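Kit de balisage Grilix pour essais de robots en chambre
Réf. 498 – fabriqué par Feken

Vous avez un humanoïde à deux bras et vous comptez le faire travailler à côté d'un lit. Félicitations. Votre analyse de risques, elle, parle sans doute encore d'un îlot grillagé et d'un opérateur en chaussures de sécurité. Le kit Grilix fournit de quoi la remettre à jour : 12 balises de sol, un gabarit d'écartement, un carnet de consignes et un arrêt d'urgence sans fil que l'on porte sur soi (le laisser sur la table de nuit n'est pas une mesure de prévention).

Au bord du lit
Le carnet traite à part les mains ouvertes à côté de la literie, les câbles qui bouclent au poignet et le mobilier bas.
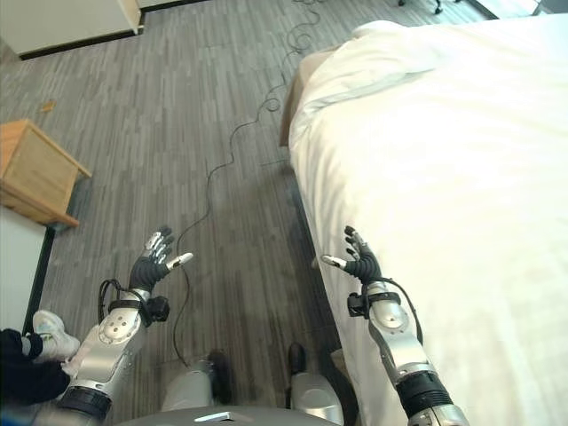

Mains levées, un câble noir sur la moquette et une basket blanche près de l'avant-bras. 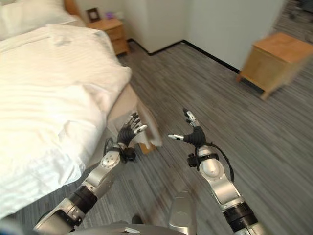 Consignes du carnet
– Vitesse réduite dès qu'une personne se trouve à portée de bras.
– Aucun câble au sol dans la zone de marche. « Il ne gêne pas » n'est pas un mode de fixation.
– L'accompagnateur reste visible et garde l'arrêt d'urgence en main.
– Colliers et modules de poignet vérifiés avant chaque séance, signature comprise.
– Couette, draps et oreillers figurent dans l'analyse de risques. Oui, les oreillers aussi.

Caractéristiques
Portée de l'arrêt d'urgence : 12 m
Autonomie : 2000 heures
Durée de vie du bouton : 3000 appuis, essais compris
Compatible avec les socles Prirkeck

Le kit ne vaut pas certification et ne remplace pas la lecture des normes applicables, même en diagonale.
Carnet révisé le 2 mai. Recharges de balises disponibles en juillet.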